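4.3 Recording a custody complaint in Garnex

Use this procedure to enter a complaint made by a person held in a police cell, prison or removal centre. Monitors need a Redano account with level 2 access.

1. Open Garnex and select New complaint.
2. Enter the place of detention from the list. Do not type it by hand.
3. Choose the right concerned — medical care, access to a lawyer, treatment by staff, or other.
4. Type the statement in the person's own words, up to 800 characters. Longer statements go in as an attachment.
5. Set the consent field. The record cannot be saved while this field is blank.
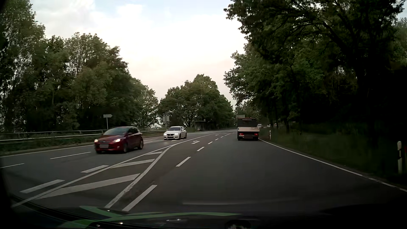
6. Select Save. A case number appears at the top of the form.
7. Copy the case number to the visit sheet before closing the form.

Note: Garnex logs out after 30 minutes without input. Unsaved text is lost.

Caution: Do not enter the name of a witness in the statement field. Statements are shared with the detaining authority — witness details belong under Restricted, where only the case officer can read them.

To amend a saved record, see 4.5.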